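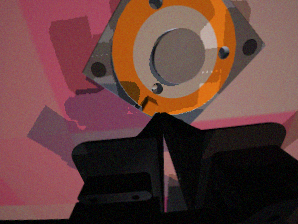
Page 2 of 21

rhonda_c wrote:
Right, picking this up from the last page before it wanders off into compost again. We've got a 70s kitchen with the original orange laminate benchtops and I am being told by every single person in my family to rip them out. I love them! They're the colour of a good marmalade and there's hardly a scratch. My question was about the walls, which are currently a sort of hospital cream. I'm leaning towards a soft grey but my sister reckons grey and orange together looks like a bus shelter.

JadePelletier wrote:
Your sister's wrong, sorry. Grey and orange is lovely as long as the grey is warm. The orange with pale grey and pink up top has me half convinced you should go pink on the walls and keep grey for the cupboards. I did a dusty pink in our laundry in February and I find excuses to go in there now.

filon_fan wrote:
Pink AND orange? In a kitchen? You'd never get a decent offer on it when you sell.

rhonda_c wrote:
Not selling. They can carry me out of here.

Seidu F wrote:
I'd go carefully with the pink. We painted our dining room in something called Kukine Rose, which looked like nothing much on the card, and by four in the afternoon with the western sun coming in it was like sitting inside a prawn. Get sample pots. Paint a big bit of cardboard and move it round the room for a few days – don't paint straight on the wall, you'll just confuse yourself with the cream behind it.
What way does your kitchen face?

rhonda_c wrote:
South, so it's pretty gloomy until I put the lights on. We're outside Bendigo if that helps.

Seidu F wrote:
Ah well, that changes things. South light will knock the life out of a cool grey. I take back some of what I said about pink.

JadePelletier wrote:
Told you :)

mireille.h wrote:
Can I be the boring one and ask what's on those walls now? If it's the original oil-based enamel, your new acrylic will peel off in sheets unless you sugar soap it, sand it and put a proper primer on. Also, in a house that age, test for lead before you sand anything. I skipped the primer in our first place and spent Easter picking paint out of the toaster.

filon_fan wrote:
Agree with Mireille on that. Still disagree on pink. I had orange benchtops as a kid, and Mum had them against plain white with timber shelves, and it looked terrific. White never argues with anything.

JadePelletier wrote:
White would make it look like a fish and chip shop, Jaxon.

filon_fan wrote:
I like fish and chip shops.

rhonda_c wrote:
Ha! OK, I've spent 200 dollars on sample pots in my life and used maybe a cupful, so what's a couple more. I'll get a warm grey and a dusty pink and do the cardboard thing. Mireille, I have no idea what's on there but it's very shiny, so I suspect you're right. Does anyone know if the lead kits from the hardware shop are any good, or do I need to send a chip away?

mireille.h wrote:
Send a chip away. The swabs only test the top layer unless you cut down through it, and I didn't trust mine.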